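4 结果与讨论

4.1 外套在换季期间的位置

日记记录的第一个明显特点，是外套在换季期间很少直接从衣柜到达最终的去处。受访家庭通常把“收起来”说成一个动作，日记里却往往分成若干条：从门厅的挂钩上取下，搭到椅背上，挪到床上，过几天再进柜子或袋子。Prenotar日记程序要求参与者在衣物换位置时记一条，因此这些中间停留得以保留。本研究共获得1534条有效记录，删除了地点栏空白和明显重复提交的条目，其余均进入分析。

停留地点以卧室为主。床在记录中出现得很频繁，椅子次之，门厅和阳台再次之。床的使用有很强的时间性：上午放上去的衣物，晚上睡觉之前必须挪走，所以床更像一个分拣台。椅子则没有这种时限，一件外套可以在椅背上停留到下一次降温。若干参与者在备注栏里写道，椅子上的衣服“还没穿完”，意思是已经穿过，又没有脏到要洗。这类衣物在以往关于洗涤频率的研究中常被归入“穿用中”，在关于闲置的研究中又常被归入“未使用”，两种归法都会遗漏它们。

Kevari与Magesa两地的住房条件不同，停留地点也有差别。Kevari的受访家庭多住在老式公寓里，门厅窄，外套回家后直接带进卧室。Magesa的住房以联排为主，入口处一般有独立的挂衣空间，厚外套在那里一直挂到春天。这一差别影响到后面的处置：挂在入口处的衣物每天都会被看到，主人对它的状况比较清楚；进了卧室柜子深处的衣物，到第二年拿出来时，主人常常要重新判断它是否合身、是否起球、拉链是否还顺。

需要说明的是，两地在供暖方式上也不一样。Kevari多为集中供暖，停暖日期由物业公告，许多家庭以停暖作为收冬衣的信号。Magesa的家庭自行控制供暖，收衣的时间拖得较长，有时到初夏仍有一两件厚外套留在外面。我们在编码时没有设定统一的“换季开始”日期，以每户第一条带有“收”或“换季”标签的记录为准。

4.2 深色衣物的识别与重复

第二个特点与颜色有关。两地的冬季外衣都以黑色、藏青和深灰为主，受访者对此的解释比较一致：耐脏，上班能穿，和别的衣服好搭配。深色集中带来的后果却较少被谈到。多件深色衣物叠放时，轮廓和层次不容易分辨，主人翻找时往往只认得最上面的一件。备注栏里有不少关于“找到了”的记录，找到的几乎都是黑色或藏青色的薄外套、开衫和打底衣物，位置在同色厚外套的下面或里面。

有参与者写，同一款式的黑色开衫家里已经有了，因为压在羽绒服下面没看见，又买了一件。另一位写，她把黑色的裤子和黑色的上衣放在同一格，冬天早晨光线不足时经常拿错，后来在格子里夹了一张白纸把两类隔开。类似的做法还有在衣领内侧缝一小段彩色线、把浅色衣架专门留给黑色衣物、将内衬翻到外面折叠等。这些办法成本很低，也没有人认为值得专门介绍，多数是在访谈中问到“你怎么找”时才顺带提起的。

材质的差异在一定程度上弥补了颜色的问题。绗缝外套表面有光，针织和起绒面料吸光，两者放在一起时，手感和反光都能提供线索。访谈中有人演示如何不开灯从柜子里取衣服，靠的是摸：滑的是外套，软的是绒衣，有硬边的是牛仔裤。不过这种识别方式只对经常穿的衣物有效。对一年只穿几次的衣物，主人记不清它的手感，只能全部拿出来看。

全部拿出来，正是床在换季时被占满的原因。受访者描述的典型过程是先把柜子一层清空，衣物成堆放到床上，再一件一件拎起来看，决定放回、清洗、送人或丢弃。越是颜色相近的堆，拎起来看的次数越多。我们在后续访谈中请参与者回忆一次整理里最费时间的部分，回答集中在两处，一处是找配对的袜子和手套，另一处就是分辨深色的衣服。

从收纳的角度看，这意味着按颜色分类的通行建议对深色衣物作用有限。一个以黑色为主的衣柜按颜色分完，仍然剩下一大堆黑色。参与者自己摸索出来的分类更多依据厚度和场合，例如“下雨穿的”“在家穿的”“见人穿的”。这些类别边界模糊，家庭成员之间也不一致，但在各自家中运转良好。共同居住者替对方收衣服时，混乱多半就出在类别不一致上，一方认为是家居服的绒衣，另一方是穿去上班的。

4.3 厚衣物的折叠与占用空间

厚外套占用空间大，受访家庭处理的办法大体有四种：悬挂、平叠、卷起和压缩。悬挂的衣物最容易取用，但受挂杆长度限制；平叠在抽屉和隔板上都能使用，缺点是填充物较厚时叠不住，放不了几件就会滑倒；卷起多用于绒衣和薄棉衣；压缩袋用于整个夏天都不会碰的衣物。

压缩袋的评价分歧较大。支持者看重的是腾出的空间，反对者担心填充物受压后恢复不了，也有人嫌袋子漏气，过一阵又鼓回原样，把柜门顶开。日记中有几户在春季用了压缩袋，入秋后改回平叠，理由写的是“拿出来太皱”“要晾好几天”。面料的皱褶对绗缝外套影响较小，对毛呢类影响较大。我们没有对衣物性能做测试，以上只是参与者的陈述。

卷起的做法在两地都很普遍，年轻参与者中尤其常见。他们提到卷起后可以竖放，打开抽屉即能看到每一卷。困难仍然出在深色衣物上：卷成一团之后，能看到的只有一段外侧的面料，接缝、领口和拉链都卷在里面，黑色的绒衣与黑色的运动裤难以区分。有人改为把领口留在最外层，有人则索性放弃竖放，把常穿的几件单独放到一个开口的筐里。

家中可用的柜体容量并不能很好地解释闲置量。柜子较大的家庭衣物也较多，满的感觉并没有减轻。倒是柜子的深度看起来有一定影响。深柜里的衣物分前后两层，后排一旦形成，就很少被翻动，直到搬家、漏水或者家具更换。有一户在日记里记下，因为墙面返潮把柜子挪开，从后排取出一整批冬衣，其中一部分主人以为早就捐掉了。这一户随后把后排改放被褥，外套全部移到前排。

4.4 从闲置到离开家庭

衣物离开家庭的途径包括赠与亲友、投入回收箱、二手出售和作为垃圾丢弃。在Kevari，回收箱由Pevlow运营，箱体设在超市停车场和学校旁边；Magesa没有固定箱体，Pevlow每逢换季安排上门收取，需要提前预约。两种方式对家庭内部的影响不同。固定箱体随时可投，家庭倾向于少量多次，衣物在门口或车后备箱里停留较久。上门收取有固定日期，家庭会在日期之前集中整理，床和客厅地面被大量占用，收完之后家中立即清空。

Magesa在研究期内的春季收取定于08/03/2021，日记中床上停放的记录在这一天之前明显密集。有参与者写道，如果没有这个日期，“这堆衣服会再放一个月”。也有相反的情况：为了赶上收取，一些尚未决定去留的衣物被匆忙装袋，事后又后悔。后悔的对象多为外套。外套单价较高，又常与某段经历相关，例如第一份工作或一次长途旅行，主人对它的态度与对普通上衣不同。

进一步看，外套在“待定”状态中的停留时间长于其他类别。参与者为待定衣物准备了各种容器和位置，有人用纸箱，有人用旧行李箱，有人就放在客房床上。客房床是一个特别的地点，平时没有人睡，衣物可以长期摊放，不必像主卧那样每晚清空。拥有客房的家庭，待定衣物的停留明显更长，直到有客人来访才处理。客人来访和回收日期在功能上相似，都给出了一个外部的期限。

二手出售在样本中所占份额很小。愿意尝试的参与者多数在拍照和描述环节停下来。深色衣物在室内灯光下不易拍清楚，黑色常常拍成一团，看不出版型；藏青色又容易拍得近似黑色，买家收到后提出疑问。有几位参与者因此只出售浅色或带图案的衣物，黑色的留着送人。这一点在我们查阅的二手交易研究中较少涉及，值得后续单独考察。

送人的过程也并不简单。亲属之间的赠与往往附带对尺码的误判，衣物转一圈又回到原来的家庭。日记中可以追踪到这类往返：一件黑色外套先后记为“给妹妹”“拿回来”“床上”“柜子”。按常规的处置调查，它会被统计为一次赠与，实际上始终没有离开。我们建议今后的问卷在询问赠与之后，补问一次衣物是否仍由对方持有。

4.5 对清洗环节的附带观察

换季收纳之前是否清洗，两地的做法相近，但判断标准因人而异。多数参与者会清洗贴身穿的绒衣和打底衣物，对厚外套则只处理领口和袖口。送洗费用是一个因素，晾干时间是另一个因素。厚外套在室内晾干需要较长时间，而停暖之后室内温度下降，晾晒更加困难。部分家庭因此提前清洗，洗完又遇上降温，只好再穿，之后不再重洗，直接收起。

有参与者把“洗过的”和“没洗的”分放在床的两侧，中途被打断后两堆混在一起，只得凭气味判断。深色衣物在这里又多出一层困难，浅色衣物上的污渍一眼可见，黑色上的则要凑近窗户看。粘毛滚筒在备注中出现的次数超出我们的预期，许多家庭把它和衣架放在一起，作为整理的固定工具。养宠物的家庭还会先把浅色毛发集中处理一遍，再谈分类。

清洗责任在家庭成员间的分配并不均匀。整理通常由一人主导，其他成员只在涉及自己的衣物时到场，回答“还要不要”。主导者普遍表示，最耗精力的环节是等待答复。得不到答复的衣物不能丢弃，也不便收入柜中，只能留在原处。有的家庭为此设立了一个默认规则，即到晚饭前没有人认领便装袋；这一规则对成年子女留在父母家中的衣物最难执行，因为他们不在场，电话里又说不清是哪一件黑外套。

4.6 局限

样本由将近200户家庭组成，均为自愿参加，对整理本身可能已有较高兴趣。日记持续6个月，跨过了一次冬春换季，没有覆盖秋季把厚衣物重新取出的完整过程，因此关于“取出后重新判断”的讨论主要依靠访谈中的回忆。记录以换位置为触发条件，长期不动的衣物不会产生条目，深柜后排的存量被系统性地低估。

参与者对颜色的填写也存在不一致。同一件外套在不同日期可能被记为藏青、深蓝或黑色，家庭成员之间的叫法也会不同。我们在编码时将这几种合并为“深色”，代价是无法在内部再作比较。材质一栏的问题类似，“棉衣”“羽绒服”“夹克”经常混用，分析中只保留了厚与薄两级。今后若采用照片与文字结合的方式，仍须考虑深色面料在普通室内照明下的可辨性，图1中的黑色衣物与藏青色外套即属于本文所称的深色一类。

此外，研究期间部分参与者在家时间较以往增多，外套的穿着机会相应减少，换季整理的时间也比较宽裕。床和椅子的占用情况是否在其他年份同样成立，需要新的数据来检验。两地的比较同样应当谨慎，住房、供暖和回收方式同时不同，现有材料不足以把三者的作用分开。就目前的记录来看，较为稳妥的说法是，期限明确的收取安排与集中整理同时出现，而厚外套和深色薄衣物在整理中停留最久。

图1 换季整理中的深色衣物：卷拢的黑色衣物，其后为床上的藏青色绗缝外套

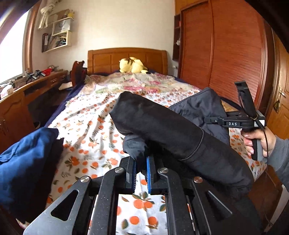
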